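Care and Storage of Seed Beads, Threads and Findings at Home

Guidance for members and class students of the Londari Bead and Needle Society

The notes that follow are issued to all students who enrol in the Society's beadwork classes, and are made available here for general use. They concern the keeping of materials in the home: beads, thread, wax, adhesives and metal parts. They do not cover stitches or patterns, for which students should consult their course sheets.

Choosing a place for materials

Beads and threads should be kept in a dry cupboard or drawer in a room that is heated in winter. A loft, garage or garden shed is not suitable. Repeated damp will mark plated beads and rust needles, and strong summer heat will soften wax until it spreads over anything stored beside it.

Direct sunlight should be avoided in all cases. Dyed beads, and in particular pinks, purples and some of the brighter reds, will fade on a window sill in a single season. Where a member is unsure whether a colour is dyed, a few beads may be left in a sunny place for two weeks and compared with the remainder. The same test should be made before beginning any large piece that will be worn outdoors or displayed in a bright room.

Many members work in the kitchen, where the table is large and the light is good. Materials should be cleared away before cooking begins. A fine film of grease settles on open trays, and it is difficult to remove from matt beads without dulling the finish.

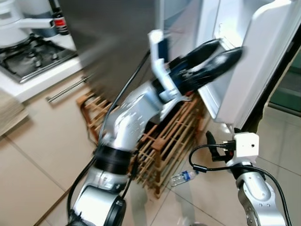

Tubes, boxes and bags

Small tubes with push-on caps are the most convenient form of storage for beads in regular use. Each tube should be labelled on the side with the maker's colour number, the size and the month of purchase. Labels placed on the cap are easily transferred to the wrong tube when several are open at once.

Beads supplied in paper packets should be moved to tubes or to resealable bags on the day they are bought. Paper splits at the fold. The original packet, or the part of it that carries the dye lot, should be folded and placed inside the new container.

Compartment boxes such as the Betell tray are suitable for larger beads. Before a box is bought, it should be closed, turned on its side and held to the light. If a gap can be seen between the lid and the walls of the compartments, the smallest beads will travel from one to the next. A sheet of thin craft foam, cut to the size of the lid and laid beneath it, will usually close such a gap.

Members with large collections are advised to sort by size first and by colour second. Mixed sizes cause far more wasted work than mixed shades.

Keeping a record

A simple notebook is sufficient. One line should be given to each colour, with the number, the supplier, the amount bought and the project for which it was used. A small bead or two fixed beside the entry with clear tape is helpful when matching a later purchase, though it should be remembered that the tape itself will yellow.

The Society's own sample cabinet holds 952 colours, recorded in this manner, and may be consulted before any class. Members are asked to return each tube to its numbered place.

Thread

Nylon thread keeps well on the bobbin for several years if it is held away from light. It should be wound evenly and without strain. Thread wound too tightly will stretch on the bobbin and shrink back once it is in the work, which causes flat pieces to curl.

Before use, a length should be drawn through the fingers and pulled gently from both ends. Any thread that snaps, or that shows fuzz along its length, should be kept for practice pieces only. Silk should be stored on its card in a cotton bag, and never in sealed plastic.

The storage of thread and glue in the refrigerator is a matter on which members have written to us more than once. There is no benefit in the case of nylon or silk. Certain adhesives do keep longer at a low temperature, but only where the maker's label states this. Any such tube should be placed in a sealed bag inside a lidded box, marked clearly, and kept away from food and out of the reach of children. It should then be allowed to return to room temperature with the cap on. If the cap is removed too early, moisture will form at the nozzle and the glue may set there.

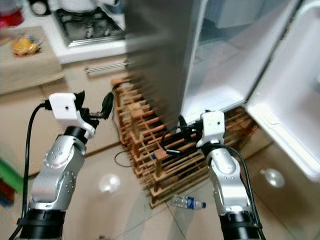 A reader in the Moser group writes that she stopped chilling her glue altogether after two tubes set solid, and now buys the smallest size she can find and writes the date of opening on it with a marker. She adds that a dressmaking pin pushed into the nozzle has saved more glue for her than any cold shelf.

The Society has no objection to this method. The pin should be of stainless steel, as a plain steel pin will rust and stain the next application. Small tubes are in any event the more economical choice for those who use adhesive only to secure a knot.

Needles and wax

Needles should be kept in their original case or in a piece of wool felt. Foam holds moisture and is not recommended. Bent needles need not be thrown away at once – a slight curve is useful when working inside a bag or purse – but they should be kept apart from the straight ones.

Beeswax should be wrapped in greaseproof paper. If the surface has become dusty or carries stray fibres, a thin layer may be pared away with a kitchen knife and the block used as before. Wax that has turned pale on the outside has not spoiled. Warming it in the hand will restore the surface.

Purse frames, clasps and chain

Metal parts should be stored separately from beads and from each other. Brass and silver-plated frames should be wrapped in acid-free tissue, and each placed in its own bag with the air pressed out. Rubber bands must not be used around plated metal in any circumstances, as they leave a black mark that polishing will not lift.

The Pluretti clasps supplied with the second-year course have a lacquered finish. They should be wiped with a soft dry cloth and nothing more. Metal polish will take off the lacquer in patches.

Chain should be hung, or laid straight in a long envelope. Where a fine chain has become knotted, it should be laid on a plate with a single drop of light oil on the knot and eased apart with two needles. The oil must be washed off before the chain is attached to any work.

Cleaning and retrieving spilt beads

Beads that have been handled heavily may be washed in lukewarm water with a little mild soap, in a fine tea strainer, and spread on a cotton towel to dry. Galvanised and painted beads should not be washed.

When beads are spilt on a hard floor, a clean piece of stocking should be stretched over the nozzle of the vacuum cleaner and held with a band. The beads will gather against the stocking and may be tipped into a dish. The nozzle should be held over the dish before the machine is switched off.

Finished work in storage

Beaded bags should be laid flat, lightly filled with tissue, and never hung by the strap. A bag of ordinary size may contain 4,000 beads or more, and the weight will in time stretch the thread at the points where the strap is joined. Fringe should be combed straight with the fingers and covered with a second sheet of tissue before the box is closed.

Stored pieces should be taken out every March, inspected at the seams and refolded along different lines. Any loose thread found at that time should be secured before the piece is worn again. Members who would like help with a repair may bring the work to the Monday class, together with the tube or packet from which the beads first came.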